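Open Evening at the Niten Workshop

I went to the student robotics open evening at Niten on a Wednesday, straight from work, which meant I arrived hungry and in the wrong shoes. The flyer said the doors opened at 6. The doors did open at 6, but the people who knew where anything was opened closer to half past. Until then we stood in the hallway and read the fire instructions, which I can now recommend to anyone.

The project they were showing is called Abugri. It's a two-term class and every team gets the same job: teach a machine to clear up after a meal. Last year's class had to stack blocks, and by all accounts became very good at stacking blocks. This year the instructors wanted something with leftovers on it.

There were 19 students on the floor and, at the peak, more visitors than that, most of them parents. Parents at these things divide into the ones who ask what it will cost to buy and the ones who ask whether it could do the stairs. I asked where the coffee was. It was in the other building.

The tour started with a talk. The talk had 40 slides and I will be fair to it, because the student giving it clearly had not chosen the number. The useful part came early. Before any robot in the class touches a cup, students pick up a lot of cups themselves with grippers they hold in their hands, and the recordings become the lessons. The team target for the term is 208 usable recordings per task. A recording is usable if the gripper stays in view, the object ends up where it was supposed to go, and no one's elbow features too heavily. I wrote that last one down because it was said with feeling.

After the talk we were let loose among the benches. The Rorker team had the best sign and the least to show. Their arm was waiting on a part, and they had covered it with a dish towel, as if it were resting. They were nice about it and showed us a video of it working in September, twice, the second time with sound.

Next to them was the Renlow team, who had the opposite problem. Their arm worked and would not be talked out of it. It picked up a plastic spoon, carried it over to the bin, thought for a while, and carried it back. A small boy watched this four times and laughed harder at each one. The team explained that it had learned the return trip from their own recordings, back when they were resetting the table between takes and forgot to stop recording. They are redoing the spoon.

At the far end you could have a go yourself, and this was where the line was. The wait was 20 minutes. A laminated card told us to squeeze slowly, keep our sleeves out of it and put the gripper down before pointing at things. The last rule was ignored by every adult I saw.
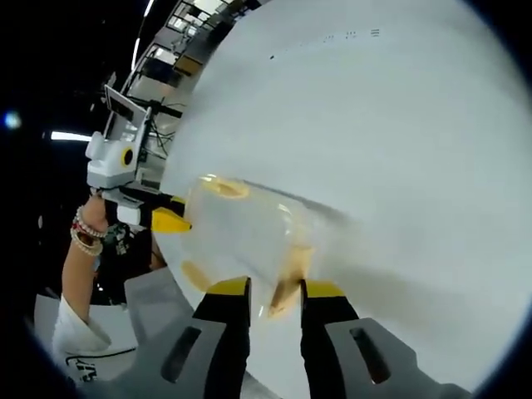
My own turn was not distinguished. I have used tongs at barbecues for most of my life and assumed this would carry over. It did not. The fingers have bright yellow tips, so at least you always know exactly where you are going wrong, and the cup is clear, which makes it much harder to judge than I would have guessed from the line. It also lies on its side on a curved white surface, with brown smears on it in three places, one of them right at the rim. Nothing I own at home is that awkward to pick up, and I own a fondue set. I came at it too low, then too high, then closed the thing on air with great confidence. The student running the station said that bad tries were interesting too. I have been a teacher and I know what that sentence means.

On my fifth attempt I got it, and put it down roughly where I'd been told. I was asked if they could keep the recording. I said yes before hearing that it goes into a folder for people who hesitate.

The evening wound down with a demo of all the working arms together, meaning two of them. One cleared a bowl. The other cleared the bowl back. There was real applause, some of it from me.

If you go to the spring one, park behind the building and not on the street, eat first, and head for the hands-on station before the talk lets out. The coffee is still in the other building, and they lock it at 8.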